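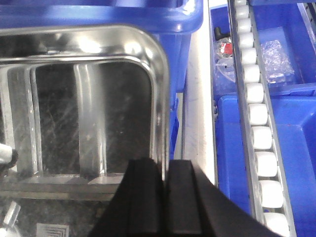

Minutes of the fault review meeting, pick station, Femgate site
August 20, 2019

Chair: Inna Stasiv
Present: station operators, maintenance lead, controls engineer, safety representative, one representative from Nygård (by phone)
Apologies: purchasing

1. Minutes of the last meeting

Accepted with one correction. Under item 4 the words "light curtain" should read "door switch." The action on the spare finger pads is still open and was moved to item 6.

2. Report of the stop failure

The controls engineer read the incident report. The arm was running the Sunley pick sequence and was on its way down to the steel tray when the left finger touched the rim. The contact force went over the limit and the controller logged fault 366, but the arm did not hold position. It carried on down for 2 seconds with the gripper pushing against the rim. The operator at the station pressed the emergency stop and the arm stopped at once. No one was hurt.

The operator said she was standing at the rack with her hands clear of the station. She had been reaching into a lower bin shortly before, and she would not have expected the arm to be moving down at that point in the cycle. She asked for this to be recorded.

Maintenance looked over the tray and found no dent in the rim. The floor of the tray has fine diagonal scratches all over it, but these were noted back in April and cannot be tied to the fault. The raised ridges inside the tray were checked with a straightedge and are true.

The gripper was taken off and put on the bench. The right finger was fine. The left finger had play at the mount and one of its screws had backed out. It is not known whether the screw was loose before the contact or came loose in it.

3. Cause

The engineer has been through the log. The force limit worked and the fault was raised on time. The hold command was sent to the Somulik controller and was queued behind the move already in progress, so the arm finished that part of the move first. The same program had been running since the last update with no fault of this kind logged.

Nygård's representative said that a hold should never wait in the queue and that he would expect it to be set as a priority command. The engineer said it was set that way before the update and the setting was lost when the parameters were reloaded. The old parameter file has been found and compared line by line. There are 29 differences. Most are names and comments. The priority flag is the only one that touches stopping.

There was some discussion about whether the tray position was also at fault. The taught position assumes the tray is pushed fully back on its shelf. There is no stop or pin to keep it there and it gets moved when people clean.

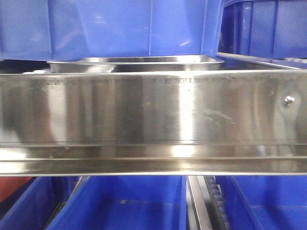

Front rail and tray shelf at the pick station

4. Tray location and shelf

Maintenance presented two ways of fixing the tray position. The first is a bracket screwed through the front rail of the shelf. The second is a pair of low guides set on the shelf surface, with nothing drilled. The lead prefers the guides. The rail already has a screw head standing out from its face and he does not want to add more hardware on the side where people lean in.

He also raised the clearance. The tray is tucked in under the blue bin above it, and the wrist has to come in at an angle to clear the bin. If the bin is overfilled and sags, the clearance gets smaller. The operators said the bins are not overfilled as a rule but there is no fill line on them. Agreed to mark one.

The shelf rail has stamped characters near its top edge. Purchasing had asked for the part number, and nobody present could make it out. Maintenance will look for it on the delivery papers.

The safety representative asked about the toothed run that goes down below the rail between the lower bins. It was outside the report but she thinks fingers could get to it when someone is lifting a bin out. Maintenance will measure the gap and bring a sketch of a cover to the next meeting. Until then bins on the lower level are to be removed only with the power locked off.

5. Bagged parts beside the roller track

Operators reported that small parts in clear plastic bags hang down along the track beside the rollers. The wrist camera picks up reflections from the film and the arm has twice slowed down without need. It has no connection with fault 366. Agreed that bagged parts go flat in the bin, clear of the rollers. The engineer does not want to change the vision settings until the stopping problem is closed, and the meeting agreed.

6. Spare finger pads

Still on order. Nygård has one pair that can be lent. The representative will send it with the replacement mount screws. Thread locker to be used on all of them, and the screws to be added to the weekly check sheet.

7. Working near the station
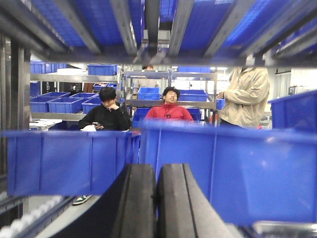
Can people be in the area around the racks while the arm is under test?
They can, as long as they stay behind the floor line and no one has any part of the body inside the rack while the arm is powered. One operator stays at the emergency stop for the whole test and does no other work.

The floor line is worn at the corner by the roller conveyor and will be repainted. The safety representative would like seating kept further back from the racks in future. The chair agreed to look at where it could go. The operators asked that the new place still be within earshot of the station, and this was noted.

8. Return to service

The arm stays in manual mode at reduced speed. Before it goes back to automatic:

The priority flag is restored and the parameter file saved under a new name.
The left finger mount is rebuilt.
The tray guides are fitted and the position is taught again.
The hold is tested 3 times at full speed against a foam block, with the log kept.

Inna Stasiv will sign the release. If any of the hold tests fails, the arm is locked off and Nygård is called in.

9. Actions

Controls engineer: restore the flag, write a short note on how parameters are to be checked after an update.
Maintenance lead: tray guides, finger mount, cover sketch, floor line, part number.
Safety representative: file the incident report, talk to both shifts.
Operators: fill line on the bins, bagged parts moved.
Nygård: finger pads and screws, written answer on the command queue.

10. Any other business

The label printer is out of ribbon again. Next meeting to be called by the chair once the hold tests are done.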